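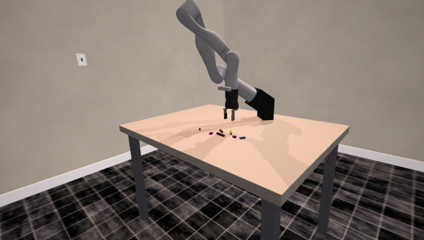

12/28/21, sim bench notes, Pillov cell

Went through the bench rules with Golshifteh Talebi before the next batch. Agreed wording below, to go in the Vasgate folder once she has checked it against the hardware copy.

Scene resets. Every episode logs its seed and the block layout at step zero. A run with no seed in the header is void, even if the log looks fine. The old Nasution script skips the header on restart — fix still open.

Approach. Fingers point straight down over the blocks, opened before descent. No sideways travel below the hover height. The clearance check must cover the forearm and everything fixed to it as well as the fingertips. The Cokon config only tests the fingertips, so it passes poses that bring the forearm too close to the table.

Limits. Joint speed caps in simulation are the same as on the real arm. No raising them to save time. If a batch is too slow, cut the batch.

Contact. Any touch between a link and the tabletop counts as a fault, at whatever force. Finger contact with the table is logged separately and allowed up to 4 steps, then the episode stops.

Batch size stays at 900. Episode 1394 from the combined set is to be kept as the reference fault: link contact, not flagged by the old check. Rerun it after every change to the collision settings.

Shadows stay on for all camera renders. GT wants soft shadows only, I have no strong view.

To do: header fix, forearm clearance, rerun 1394. Rule 8 (who may change limits) not settled, GT to draft.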